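Odds and ends bin – how to keep it from taking over

Quick one this time, got a pile of stuff to get through before supper. Reader mail mostly asks about the catch-all bin. The one on the bench where everything lands. Toys, kitchen bits, a sock. Every house has one and every workshop has two.

Last updated 24/11/2021

Picking the bin

Go wide and shallow. Deep ones turn into a well and you end up tipping the whole lot out for one screw. Sloped sides are good, small things slide down to the flat part where your hand can get at them. Gray or any plain color. Patterned bins hide stuff.

Storage box from the Zabala range did me four years, then the lid split. Didn't replace the lid. A lid on a catch-all just gets things piled on top of it.

Put it where you already drop things. Bench, hall table, end of the counter. Mine was on a shelf in the closet for a while and it stayed spotless, and the counter was a disgrace.

Stop it sliding

A light bin scoots away every time you dig in it. One quick-grip clamp over the rim and onto the table edge, done. Snug, don't crank it, plastic rims crack. Check the underside of the table first for anything that'll dent – a scrap of cardboard under the jaw saves the finish. No clamp? Square of rubber shelf liner underneath. Not as good but okay on a smooth top.

The sort

Once a month. Set a timer if you're like me. Spread everything out on the floor of the bin first so nothing is on top of anything else, or close to it. You want to see it all before you pick up a single thing. Then three goes:

Soft stuff out first. Socks, rags, sponges. They hide the small things and they hold the dirt.
Then anything that belongs in the kitchen. Cups, sticks, stirrers. Straight in the sink, don't stop to rinse.
Toys last. Bricks to the brick tub, bath toys to the bathroom.

Work from one side to the other and dont go back. Going back is how it takes an hour.

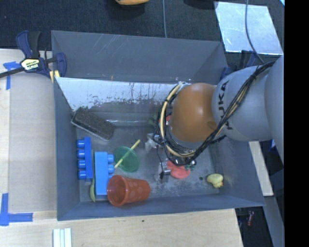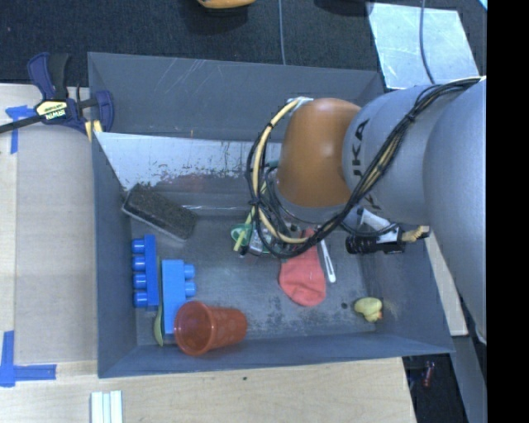
Blue bricks, a cup on its side and the yellow duck, all spread out on the floor of the bin.

Whatever is left goes in a jar. If the jar is full, that's a different job. Catríona Keogh wrote in that she tapes the date on hers and tosses whatever is still in there come June. Harsh, but I tried it and missed one thing (a drawer knob).

Cleaning the bin

Empty it right out. Grit and dust settle in the flat part, so vacuum it with the brush end before any water goes near it. Wet grit scratches, and then the scratches hold more grit.

Brown marks on the walls, usually low down where the side meets the floor:
– warm water, squirt of dish soap, leave it ten minutes
– still there? baking soda paste on a soft cloth, small circles
– still there? Probably in the plastic for good. Leave it, it's a bin

Don't use steel wool. I did. Looks terrible.

Dry it properly, corners too, before the stuff goes back. Leave it tipped against a wall while you have your coffee.

Small things worth doing

Plastic bricks: mesh laundry bag, lukewarm wash by hand, towel dry. Keep them out of the dryer, they warp.

Rubber ducks: squeeze them over the sink. Black specks come out = trash. Clean water = fine, and a dab of hot glue over the hole keeps it that way.

Felt erasers: take them outside and knock two together. Vacuum the face after. Never wet the felt, it goes stiff.

Plastic cups: if it has been in with the tools it gets a real wash, hot soapy water, even if it looks clean. Cracked ones don't go back to the kitchen. Use them for screws.

Single socks: pin to the laundry basket. If the other one doesnt turn up by the next sort it's a dust rag.

Bríd Ó Briain asked if it's better to have one big bin or several small. One. I had 4 going at one point and they just filled up, all of them.

Next time – sticky drawer runners, and what I use instead of the spray.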